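Home Projects Grants News Contact Search

We use cookies to remember your settings and see which pages get read. Accept / Manage choices

Tahiri Wire Handling Project: progress report to the Cemier fund

January 1, 2025

Hello again from Drodenham! You asked for the open day to get its own report this time instead of a paragraph at the end of the money section, so the money has moved to the end and the open day gets the room. I've tried to put in the parts that went badly as well, as you said last time that you'd like more of those.

The short version is that we opened the doors for three hours, 13 people came, the arm sorted wire for most of that time, and I talked until my voice went. The longer version follows.

What we showed

You'll remember from the proposal that Tahiri is about getting a robot arm to deal with loose wire by color. Hard things are fairly easy to pick up. A block stays a block. Wire flops, springs back, hooks onto the piece next to it and comes along with three friends, and that is why so few of the small repair shops we talk to have ever thought of giving the job to a machine.

I'd planned to begin with slides. Ten minutes before opening I dropped the slides (best decision of the day) and had the arm running when people walked in. Everyone went straight to it. The questions started before I'd said good morning, and most of them were about the fingers: how hard do they squeeze, do they know when they've got something, what happens if they catch two strands together. So I did the talk in pieces, standing next to the thing, whenever somebody asked about a part of it.

The single-strand hold got the best reaction. It's a small thing to look at, and I wasn't sure it would mean much to people who don't spend their weeks on this, but anyone who has ever tried to get one wire out of a drawer understood it right away.
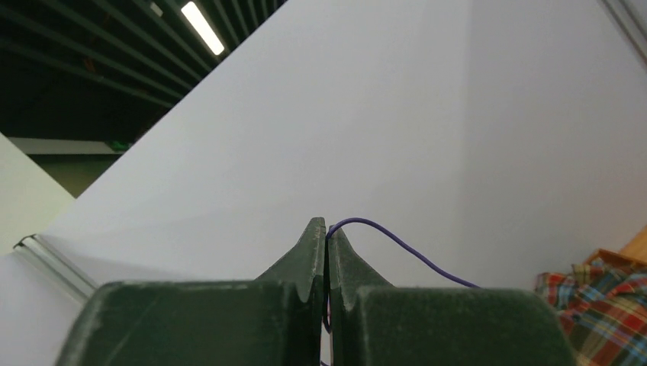

Purple wire pinched between the closed fingertips.

One visitor from Honiner, who are thinking of trying a setup like ours on their repair line, asked me to have the arm let go and do it again, and then again. I liked that. A demonstration that works a single time could be luck, and she knew it. We did miss one of those repeats. The fingers closed on air, opened, and I had to nudge the start position. I'd sooner you heard that from me than from Honiner!

Sorting by color

The main demonstration was the full sort. We set out plastic bins and tangles of wire and asked the arm to put each color where it belonged, red wire going to the white bin and blue wire to the green one. Yes, I know. A good half of the visitors asked why red wire doesn't go in the red bin, and I gave the same answer each time: we mix the colors up on purpose, so that the software can't get by on matching a wire to a bin that looks like it. It has to follow the instruction it was given. Next time I'm going to write that on a big card and save my throat.

Red and blue are in decent shape. Yellow is fine once the arm has hold of it, and less fine when the tangle is big and springy. Purple is the one I still worry about. The strands we use for it throw off reflections, and the color reading wanders when the arm moves quickly. Slowing the travel helps a lot, and it also makes the whole sort dull to watch, so for the open day I left the speed where it was and accepted some wobbles.

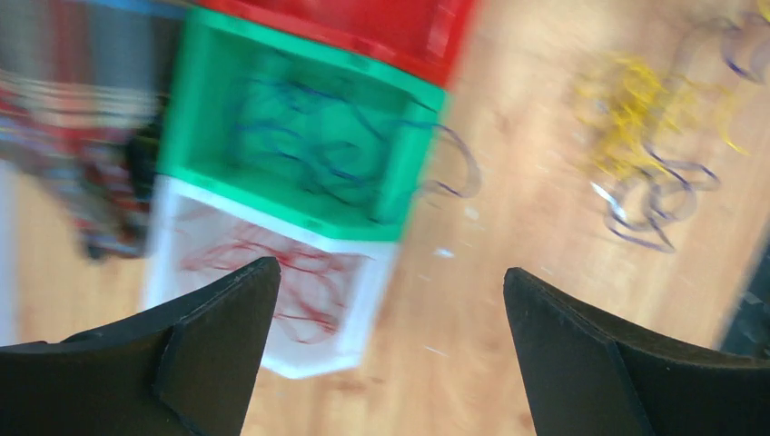
Yeshi Woldegiorgis wrote in afterward to say that the speed was the least interesting thing about the visit, and that what a repair shop wants to know is how often a person has to step in. A slow machine that can be left alone for a morning would be welcome, Yeshi said, and a quick one that needs a hand every few minutes would be back in its box by the end of the month. The letter also asked whether we keep a log of those step-ins and whether we'd publish it.

I've read that letter several times. We do keep a log, but it's my own scrappy notebook with my own abbreviations, and until now I've thought of it as a private list of things to fix. I'd like to turn it into a proper record from February on, with one line for every time I touch the arm, the wire or a bin, and send you the whole thing with the next report. If you have a form you'd like us to use, please send it over before then and I'll stick to it.

The long pieces

Long wire deserves its own section. In our early trials everything was cut short, and the results looked lovely. Then we moved on to the lengths people really work with, and everything we'd been pleased about got harder. A long piece can be gripped perfectly well in one spot while the rest of it is off doing something else entirely, looping over the side of a bin or dragging a second piece along. The arm thinks it's finished and it isn't.

I'd thought about hiding this from the open day and sticking to short lengths. In the end I put the long yellow out as well, told everyone beforehand that it was the weak spot, and let them watch. People were kind about it. A couple of them had useful ideas too, the best being to grip near an end wherever an end can be seen, and only go for the middle of a loop when there's no other choice. We'd been picking the highest point of the tangle every time. I've put the end-first idea on the list for the next round of trials.

The other weak spot is loops that hang over the lip of a bin after the drop. Does a loop hanging out count as sorted? My scoring said yes. The Honiner visitor said absolutely not, she'd have it caught in something within the hour. I've changed the scoring, so please expect the numbers in the next report to look a little worse than the ones you've had so far. They'll be more use.
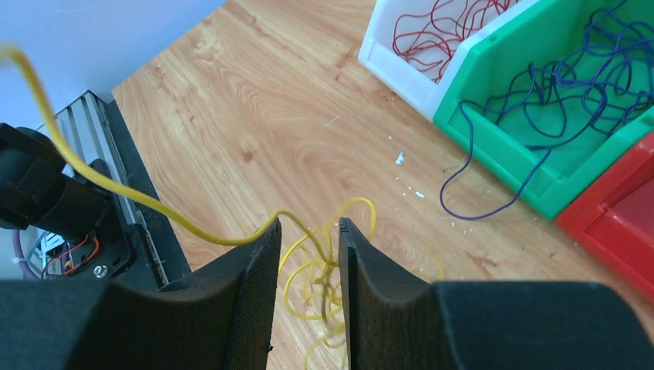

What visitors got to do

After the main sort I let people set up their own tangles. I'd been nervous about this part and it was the most fun of the whole thing. They were merciless! Yellow through purple, knots, wire draped from one container to the next. The arm managed some of them and made a mess of others, and the messes got bigger cheers.

I also learned where people like to stand, which sounds silly but matters for the next one. Everybody wants to be right behind the gripper looking over it, and that's the one place we can't have them while it's moving. I'd taped a line on the floor and then spent far too much of the day asking people to get back behind it. A screen showing the view from the wrist camera would fix that, since it gives them the spot they want without the risk.

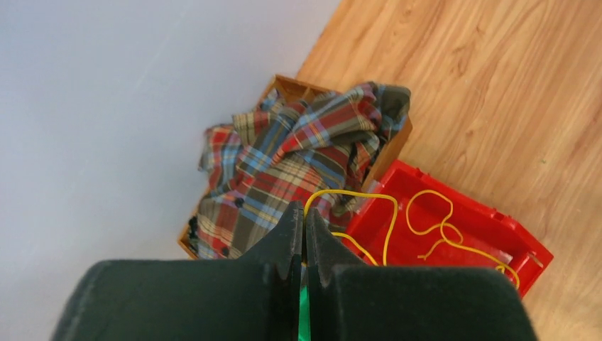 I've priced one up and it comes out of the events line with no trouble, so unless you object I'll go ahead and buy it this winter.

Letting visitors do the setting up also gave us nine new layouts I would never have come up with. I sketched each one before the arm touched it, and we'll be running them as regular trials. They're nastier than ours. I suspect I'd gotten into the habit of laying wire out in ways the arm could already cope with.

What I'd change

Shorter groups, more chairs, the card about the bin colors. I'd also have a second person on the controls so I can talk and look at people at the same time. Twice I had to stop in the middle of an answer to reset a start position, and one of those answers never got finished (if you were asking about finger wear, write to me and I'll send it).

The money

We have $1,708 left in the events and small equipment line. The screen will come out of that, along with a fresh set of bins and more purple wire from a different supplier, to see whether a duller coating helps with the color reading. Nothing in the staff line has changed from the previous report, and I'm not asking to move anything between lines.

Next

The new log starts in February. End-first gripping and the visitor layouts come right after that, and Honiner would like to come back with a bag of their own wire, which I've said yes to. You'd be very welcome on the same visit. Tell me what suits you and I'll ask them to work around it.

Related
Tahiri project: first progress report
Choosing gripper fingers for thin wire
Notes from the Drodenham repair shop interviews
How the Cemier fund reports are put together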